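Search the site
Enter keyword

Print this page | E-mail this page

GRIPPER COMPARISON — BENCH INSPECTION CHECKLIST
Finger set: Tremen (second candidate, against the Neltanard set)
Inspector: Rupert Fuchs
Month: September

1. Emergency stop reachable from the operator's seat — PASS
Tested with the arm moving. I don't accept "it worked last time."

2. Finger screws torqued and marked — PASS
Paint marks intact on both sides.

3. Cycle count logged — PASS WITH COMMENT
Log reads 4,000 closes. The Trajkovski sheet promises no visible wear at that figure. I would like to know what they were closing on.

4. Finger tips align at full close — PASS WITH COMMENT
They align today. The Neltanard tips aligned too, until somebody ran them into the counter.

5. Failed grasps recorded with a cause — FAIL
154 attempts logged, and "slipped" is given as the cause for nearly all the bad ones. Slipped is a result. Write down the approach angle and the grip width.

6. Wrist camera mount tight, cable strain relief in place — PASS
No play by hand. Check again after a full shift.

7. Wrist camera exposure — OPEN
Glare on the polished counter is still there. The Jirncombe controller is supposed to compensate. I have not seen proof that it does.

8. Test surface wiped before each run — OPEN
Loose bits on the counter end up on the pads and then get blamed on the pads.

9. Target object same for both finger sets — PASS WITH COMMENT
One banana, one bowl. Fine for comparing the two sets with each other — useless for telling a customer it handles fruit.

10. Keep-out distance to bowl rim set in software — FAIL
Value was left at the default. Nobody signed for it.

Bench views for items 7 to 10. The first is from the fixed camera, the others from the wrist.

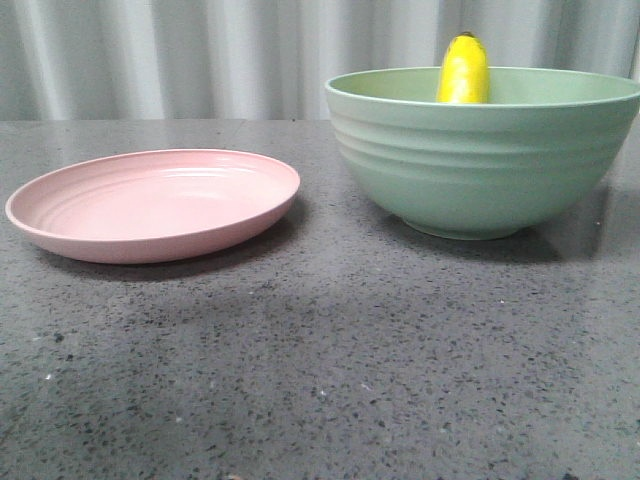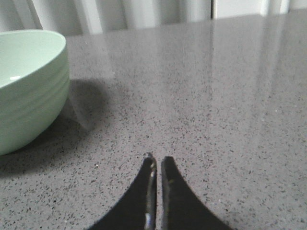
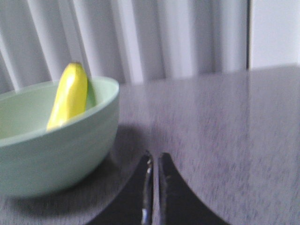
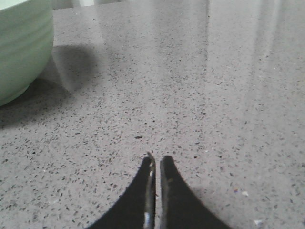
Rosimeire Furtado: I disagree on item 5. The angle and width are in the controller log for every attempt, they just don't get copied to the sheet. Item 10 is fair, and I'll set the distance before the next run. Can we keep item 7 open until both finger sets have been run under the same lights?

Print this page | E-mail this page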